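Wasent changes its typeface, and its users have opinions

Two weeks ago the shopping list app Wasent got a new logo, new colors and a typeface of its own, called Holtura. The old letters had been in the app from its first day. I spoke by phone with Bronwyn Halliday, who led the design work at the Grimotgate studio.

She was in a good mood, although her inbox was not. "We received 38 angry messages before lunch on the first day," she told me. "Most of them were about the small g. People feel very strongly about a small g."

I asked why an app for writing "milk" and "eggs" needs its own letters. She did not find the question rude. The previous typeface was rented, she explained, and the price went up with each new user. It also had no good marks for Māori or Vietnamese, so some names looked repaired by hand.

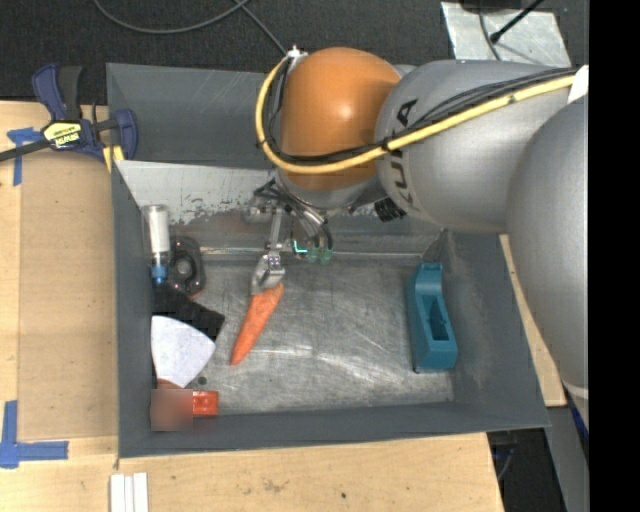

By Coralie Sheehan
March 11, 2026

The drawing itself was done mostly by Huia Hoani, who joined our call for the second half. She made 10 versions of the number 1 until it could not be confused with the small l. "On a shopping list this matters," she said. "You do not want to buy l kilos of something."

Did they test it with real users? Yes, with 2,000 of them, in March of last year. Hoani admitted that the first test went badly. The letters were too narrow, and older users made the text bigger and then lost half of each line.

The logo is another story. It was a basket, and now it is a round shape with a small cut in it. I said that I could not see what it means. Halliday laughed for quite a long time. "It is a W, if you turn your head," she said. "Shona McPhee in our office still says it is a cookie, and she is the one who approved it."

There will be no button for getting the old look back. A darker version of the green will arrive with the next update, after complaints that the present one is hard to read outdoors. The small g stays.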